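Re: [evska-users] Pose jumps when a window fills the view

Hi all, and thanks for such a careful write-up, it saved me a good hour of guessing. I have a sequence that does much the same thing, so I'll start with that.
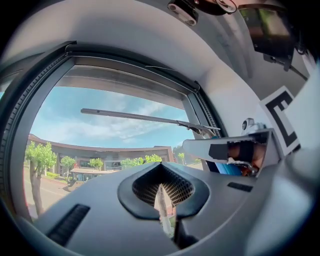

*Frame 373, inside the vehicle, before undistortion. Marker on the right, trees and building through the windshield.*

> We run Evska with the default mask, and the pose drifts whenever the gripper gets near glass. The tracker reports plenty of features (140 on a good frame) but the map comes out bent. Is this our fisheye calibration?

I don't think it's your calibration, though do send it along if you like! My guess is that the tracker loves those leaves and the roofline, and hardly finds a thing on a smooth gray dashboard. So most of your features are far away and say very little about translation, and the few near ones (the vent mesh, mainly) get outvoted. In my run only 12 of the inliers were inside the cabin.

Two things to try, in either order:

- set `far_weight` down in the Zarcombe config and rerun from frame 49
- draw a mask over the hand and the finger, and leave the vents in

The Stuvholm branch has a per-region feature cap that I like better than both, but it still needs a rebase and I keep putting that off.

Warmly, and sorry for the length,
the Evska maintainer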